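Progress report, September: tableware sorting study, Trollavville lab

Collection at the Jirulton stations is on plan. We have logged 2000 episodes against a target of 4000.

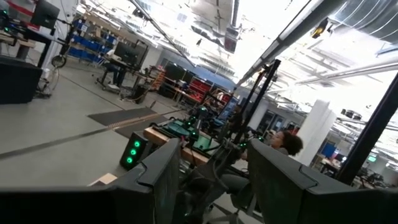
The Sandov policy is now trained on wrist views and fixed views together.

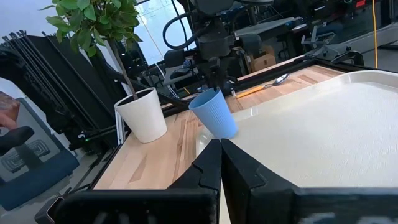 Cup placement remains the main source of errors. Next steps:

- Retrain with the 27 new table layouts.

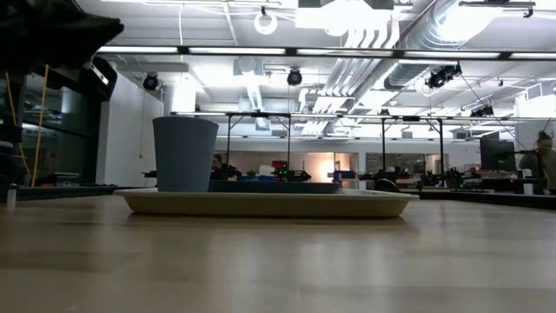
- Run the Gashi baseline on the same layouts, seven trials each.

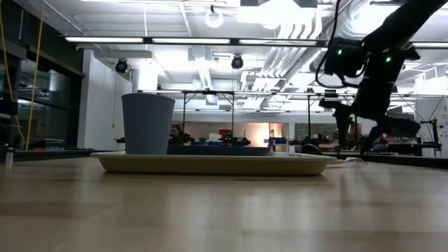 *Fixed view: cup and plate on the tray, fork beyond its right end.*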